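Planning and Budgeting for a Small Robot Cell
Handout 4: The wrist camera line
Instructor: Mhairi Urquhart
Revised April 20, 2018

Last session covered the arm and its stand. This handout is about the items that go on the end of the arm, mainly the gripper and the small camera mounted next to it. Bring your draft budget sheet to class.

1. Start with the task, then the price list

Before you open a catalog, write one sentence that says what the robot will pick up, where from, and how fast. Every line in the budget should trace back to that sentence. If you can't connect an item to it, move the item to the "later" column.

For the course project the sentence is: "Pick small parts from a shallow tray and set them in a fixture, using a camera at the wrist to find each part." The camera is in the sentence, so it belongs in the first purchase.

2. What the quote covers

The sample quote from Faltovel has these lines:

Two-finger gripper, Trodora: $3,207
Wrist camera with bracket: $853
Cable set: $171

Total before tax and shipping: $4,231

Read the notes under the total. The camera price covers the camera and bracket only. Lighting, a spare cable and setup time are not in it. Maëlys Rey will go over the setup hours in the lab section, so leave that line blank for now.

3. Specifications to ask about

Students tend to compare cameras by resolution. For a wrist camera, resolution is often the last thing that limits you. Ask the supplier about these first:

Exposure time. A camera that rides on the arm moves with it. The shortest usable exposure depends on how much light you have, so the camera and the lamp should be budgeted together.

Shutter type. A global shutter costs more than a rolling shutter. It removes the skew you get when rows are read at different times, but a long exposure will still blur.

Field of view. A wide lens sees more of the tray and also more of the gripper. Work out how much of the view you can give up to the fingers.

Changes in brightness. The arm will tilt the camera in directions you did not plan for, including toward windows.

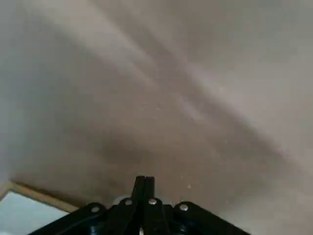 Figure 1. Wrist camera view with motion blur. The black gripper takes up the bottom center, and a bright opening shows in the lower left corner.

A view like Figure 1 gives the software very little to work with. The plain surface is smeared, and the sharp change in brightness at the corner can upset automatic exposure. Compare the cost of three responses: stop the arm before each picture, add light and shorten the exposure, or cover the bright opening. The first costs cycle time and no money. The last may cost only a blind.

4. Spares and running costs

Cables at the wrist bend on every move. Budget a second cable set at the same $171 and order it with the first. Check the warranty period too. The sample quote gives 12 months from delivery, so equipment that arrives in December and is unpacked in spring has already lost part of its coverage.

5. For next session

Fill in the camera, lighting and spares lines on your sheet. Get a second quote from either Ivetti or Mallet and put it in the same format as the sample. Mark any line where the two suppliers include different things under the same name.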